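4. Bins at the bench: what wear tells us about use

4.1 Why look at the bins at all

Most writing on sorting rooms is about the goods. The things that hold the goods get a line in the equipment list and are then forgotten, and we think this is a great pity. A bin that has been filled and emptied for years carries a record of how people reach, tip, drop and scrape, and the record is there for anyone willing to bend down and look. We spent our first week at Flallcombe with our heads inside containers, and it was the most useful week of the project.

The inventory gave us 703 containers across the two sites, Flallcombe and Nangate. We examined each of them for marks on four surfaces (rim, outer side, inner wall, floor) and noted the kind of mark and its position. Lids were left out, as were inserts that lift out by hand. Containers kept on the floor all year were examined but are treated separately in Section 5, where trolley damage swamps everything else.

4.2 The large open bins

Of the containers examined, 407 were bench bins, meaning that they stood on a table at working height for at least part of the period. The commonest pattern was the large grey rectangular bin with an open top, set straight down on a light wooden tabletop (Figure 2). Its sides are plain and its back wall is tall, sloping inward. Staff at Flallcombe call these "the deep ones", and the name is a fair one from the point of view of a short person trying to get something out of the far corner.

We had expected the floor of the bin to show the heaviest wear. Goods land there, after all, and get dragged about. In the bench bins this was often wrong. The floor was marked, but in an even, all-over way that said little about any one habit. The back of the interior was far more telling. Small dark marks were scattered across it, and in many bins there was one larger, darker, worn smudge as well, set apart from the rest. On the back wall itself we found scuffs, mostly small.

We became very fond of the smudges. Each bin seems to have its own, and once you have seen a few you start to look for them before anything else.

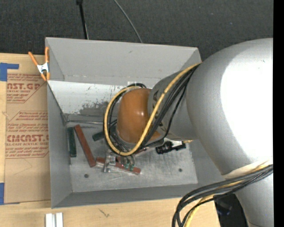 The position of the large smudge varied from bin to bin, and our best account of this is that it follows the place where the person at the bench habitually stands. Someone who works from the left of the table throws or slides towards the right rear, and the other way about. To test the idea we logged 3192 placements at the benches, noting for each one where the worker stood and where the item first touched the bin. An item counted as placed when it left the hand; items taken straight out again were kept in the log and flagged.

The match was good, though looser than we would have liked. Bins that stayed with the same bench showed first contacts bunched close to the existing smudge. Bins that moved between benches showed a broad spread of contacts and, as one might hope, fainter and more scattered marks. The awkward cases were bins that had been turned end to end at some point. Two smudges at opposite ends of the interior are what you would expect from this, and we did find them, but a bin shared by two people facing each other across a table gives much the same result. We could separate the two only where somebody remembered the turning.

4.3 The sloping back wall

The slope deserves a paragraph of its own. A wall that leans inward shortens the opening a little compared with the floor, and some workers complained of this with real feeling. Sheila Yeoman, who ran the Nangate benches during the study, pointed out the other side of it: soft goods thrown against a leaning wall tend to drop, where the same goods thrown against an upright one can climb and end up draped over the rim. She had been arranging her benches on this principle for years, always with the tall wall furthest from the worker, and had never seen it written down. We are delighted to write it down.

Her account fits the marks. At Nangate the scuffing on tall rear walls was light and high up, with the heavier wear lower in the bin. At Flallcombe, where bins went down on the table whichever way they came to hand, the short walls and tall walls were scuffed alike. It should be said that Nangate handles more cloth and Flallcombe more boxed goods, and a box corner will mark a wall that a jumper would leave alone. We do not think the difference in goods accounts for all of it. The boxed-goods benches at Nangate are few, but their bins look like the other Nangate bins.

4.4 Table height and reach

The table matters as much as the bin. A deep bin on an ordinary table puts the rim well up towards the elbow, and shorter workers told us that they gave up placing things gently after the first hour or so of a shift and let them fall. Lowering the table helped wherever it was tried. At Greenwood, our pilot site, a bench had been cut down before we arrived, and the people who used it defended it fiercely against all borrowers. Greenwood is not part of the inventory above, because its bins had been replaced too recently to show anything worth recording.

Rim wear follows height quite closely. On the taller benches the front rim was rubbed smooth along the middle, which we put down to forearms and sleeves. On the lower ones the rubbing was slight. A smooth rim is pleasant to lean on and workers liked it, so much so that several preferred an old bin to a new one when offered the choice.

Tabletops carried marks of their own, chiefly where a bin had been pulled forward to reach the back. We recorded these but have not analysed them. Wood takes a mark differently according to its finish, and the tables at the two sites had been bought at different times and in different states of repair.

4.5 Limits of the method

Reading wear is slow and partly a matter of taste. Two of us coded every bin separately, and we disagreed most often on whether a patch was one large smudge or several small marks that had run together. The coding sheet used on the Wokico project, which we borrowed, has no category for this, and we added one after the first dozen arguments. Bins coded before that point were looked at again.

Cleaning is the other difficulty. Some marks wipe off and some do not, and a bin washed the week before our visit will look younger than its neighbour. The inventory closed on January 5, 2023, and any bin washed after that date is entered as it stood at the first inspection. We asked for washing records at both sites. Flallcombe keeps them on a sheet inside the store cupboard door; Nangate washes a bin when it smells.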